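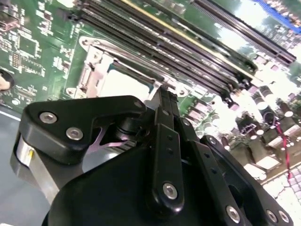 Tour Director, Guided Rail and Coach Program
Brumeo Travel
Last updated: November

Brumeo Travel invites applications for the position of Tour Director within its Guided Rail and Coach Program. There are 2 openings, both based at the Goodwin office, with extended periods of travel during the touring season.

Brumeo operates escorted vacations for small and mid-sized groups under two names: Sternlow, which covers rail itineraries, and Wokon, which covers coach itineraries with walking days. In the most recent season the company carried 2,013 guests. Persons appointed will be assigned mainly to Sternlow departures but may be asked to lead Wokon groups when schedules require.

Duties

The Tour Director accompanies each group from the arrival hotel to the final transfer and is the company's representative throughout. Duties include the following:

- confirming hotel rooms, meals, station transfers and local guides before each stage of the tour
- giving a daily briefing to guests and posting the next day's schedule by 6 p.m.
- assisting guests who become ill, lose documents or need to leave the tour early
- handling a cash float of up to $2,000 and submitting receipts at the close of each departure
- filing a written tour report with the Program Manager

Tour Directors do not sell optional excursions on commission. Gratuities are included in the tour price and are paid through payroll.

Requirements

Applicants must have at least 2 full seasons of experience leading multi-day tours. Experience as a day guide may be considered in part. A valid passport, current first aid certification and fluent spoken English are required. A second language is preferred. Applicants should be able to lift luggage onto a train and remain on their feet for much of the day.

Employment with Brumeo is conditional on a background check.

Terms

The position is seasonal, with the possibility of renewal. Tour Directors receive a daily rate for touring days and a lower rate for training and office days. Lodging and most meals are provided while on tour. Paid training is held in Goodwin before the first departure, and attendance is mandatory.

How to Apply

Send a resume, a cover letter and the names of former supervisors to Hamish Lowther, Program Manager, at the Goodwin office. The cover letter should describe one itinerary the applicant has led and any change that had to be made to it along the way. Incomplete applications will not be reviewed. Selected applicants will be invited to an interview and asked to give a short sample briefing.

Brumeo Travel is an equal opportunity employer.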